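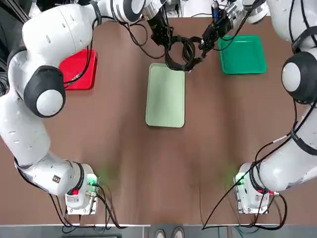
Kabel aufwickeln und in Schalen sortieren

Werkstatt > Ordnung am Arbeitsplatz > Kabel und Leitungen

Lesezeit: 3 Minuten

Dünne Anschlusskabel verschleißen selten im Betrieb, häufiger beim Lagern. Enge Knicke direkt hinter dem Stecker und stramm um die Hand gezogene Wicklungen belasten Leiter und Mantel. Die folgende Methode eignet sich für Kabel bis etwa Bleistiftstärke und kommt mit drei flachen Schalen und wiederverwendbaren Bindern aus.

1. Schalen festlegen

Drei Farben genügen. Rot nimmt Kabel auf, die noch geprüft werden. Die helle Schale in der Mitte dient als Arbeitsfläche und bleibt zwischen zwei Kabeln leer. Dunkelgrün steht für geprüfte Ware. Die Zuordnung wird einmal notiert und nicht mehr geändert.

2. Kabel entspannen

Alte Binder lösen, das Kabel auslegen und Verdrehungen zum freien Ende hin ausstreichen. Knoten nie unter Zug öffnen.

3. Wickeln

Die Schlaufen gleich groß legen und jede zweite gegenläufig drehen. Der Kern bleibt offen. Das Steckerende zeigt am Schluss nach außen, damit es ohne Abwickeln erreichbar ist.

4. Binden

Zwei Binder an gegenüberliegenden Stellen halten den Ring flach. Sie sollen anliegen, den Mantel aber nicht eindrücken.
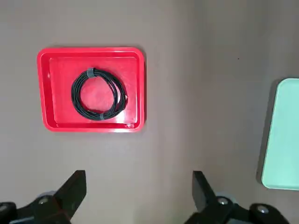

Reicht bei kurzen Kabeln auch ein einzelner Binder?
Bis zu einem Meter ist das vertretbar, darüber verrutschen die Schlaufen beim Herausnehmen.

5. Ablegen

Den Ring flach in die Schale legen, nicht hochkant an den Rand stellen. Pro Schale liegt während der Prüfung nur ein Kabel. Sichtprüfung an Mantel und Stecker, danach Durchgangsprüfung – erst dann wechselt das Kabel nach Dunkelgrün. Defekte Stücke gehen sofort in den Elektroschrott.

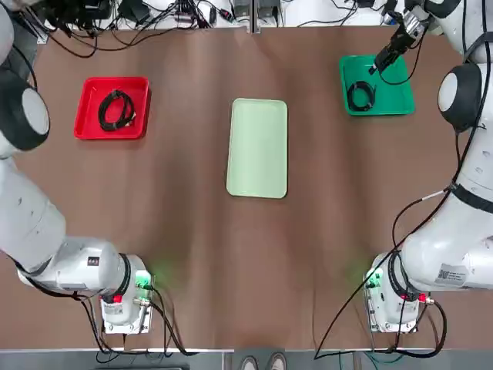
Cyrill Marti

6. Einlagern

Geprüfte Kabel kommen am Ende der Schicht ins Regal. Bei uns in Sorneck sind das 52 Fächer, sortiert nach Steckertyp und Länge. Im Fach dürfen Ringe gestapelt werden, solange die Binder nicht aufeinanderliegen. Elf Ringe übereinander sind die Obergrenze, sonst drückt das Gewicht die unteren oval. Schalen anschließend mit einem feuchten Tuch auswischen und an ihren Platz zurückstellen.

Kommentare

Agnes Moncrieff: Gilt das gegenläufige Wickeln auch für Flachkabel?

Cyrill Marti: Flachkabel lege ich in Bahnen und binde sie in der Mitte.

Gert Dlamini: Wir arbeiten mit zwei Schalen und prüfen direkt auf der Matte. Geht schneller, nur liegt dann öfter etwas Ungeprüftes im Regal.

Lieselotte Diekmann: Schritt 2 würde ich bei Kälte erst nach einer Stunde im warmen Raum machen. PVC ist im November in unserer Halle steif wie Draht.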